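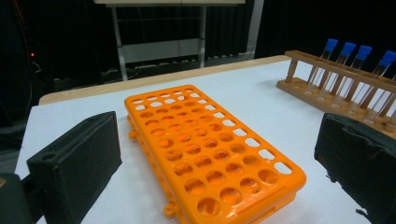

What do I do if the gripper keeps closing on nothing just before visitors arrive?

Power the tool down at the wall, leave it a full minute, then home the fingers with nothing between them before you load the job again. If that doesn't hold, read the rest of this ticket, since I went through pretty much everything else first.

Posted in August by the bench support desk, Oltport
Filed under: Support log > Grippers > Open day and demo gear

Status: closed, with one thing still open (see the end)
Site: Wostutport open day, tube handling bench
Software: Nishad on the bench laptop, Nendum on the gripper

First entry, 7 am

Got to Wostutport early to set up for the open day and the demo wouldn't behave. The job is a simple one: pick up a blue-capped tube from the wooden rack, carry it over to the orange rack, let go, back off. It ran beautifully in our own workshop (of course it did). On their bench the fingers stopped well short of the cap, closed on thin air, then carried that air very carefully across to the orange rack and put it down. Nishad called the run a success every time, which was a bit cheeky.

First thing I checked was the finger travel. Opened fully, closed fully, no grinding, no error light. So the gripper itself was fine and I'd been ready to blame it all the way down the highway.

Second entry

Swapped the cable between the gripper and the laptop. Same result. Swapped it back because the spare is too short for that bench and kept tugging.

Had a look at the log in Nendum and found the open position had drifted. Every time the tool woke up it was taking its zero from wherever the fingers happened to be sitting, and I'd packed it with the fingers part closed around a bit of foam. My own doing! I did the power down and the homing as per the answer at the top, and the next run closed on a cap properly. Then it did it again. The third one missed, but only just, and off to one side.

Third entry

The sideways miss was a different problem and it took me longer than I'd like to admit. I'd covered the table with a white sheet to make the tubes easier to see from the visitor side, and the job file was still set up for our bare workshop bench. The marks I normally line the racks up against were underneath it. I'd just eyeballed the wooden rack into place and it was off by a finger width, maybe a touch more.

What I did:
- lifted the sheet, found the marks, put the sheet back and copied them through in pencil
- set the wooden rack down on its pencil line
- set the orange rack down flat, a hand's width further from the table edge than it had been
- taught the pick and place points again in Nishad and saved them as a new job, so the workshop one stays as it was

Ran it slowly, then at normal speed. All good. I left it on slow for the visitors anyway, people like to watch it think.

Fourth entry, after the doors opened

We had a school group first, then a steady trickle up to lunch, 40 people by the sign-in sheet. A few of the kids had a go at driving the fingers by hand, and they were gentler than most of the grown-ups. The favourite question was how many tubes a day it could do. I said the lab this was built for wanted 2,000, and one lad told me he could beat that. Good on him.

Had 2 missed picks over the morning. Both happened straight after someone leaned on the table, so I moved the rope back a bit and there were no more before we packed up.

Things to fix before the next visit

Please pack the gripper with the fingers wide open. I've put a note inside the lid of the case.

Nishad needs to stop reporting a success when there's nothing between the fingers. Nendum already knows how far they've closed, so the number is sitting right there, it just isn't being passed along. I've raised that as its own ticket and I'm leaving this one linked to it.

If anyone at Oltport has a longer spare cable, chuck it in the demo case. Mine's labelled "short" now.

We use cookies to remember your ticket filters and keep you signed in. Manage your cookie settings or carry on to accept them.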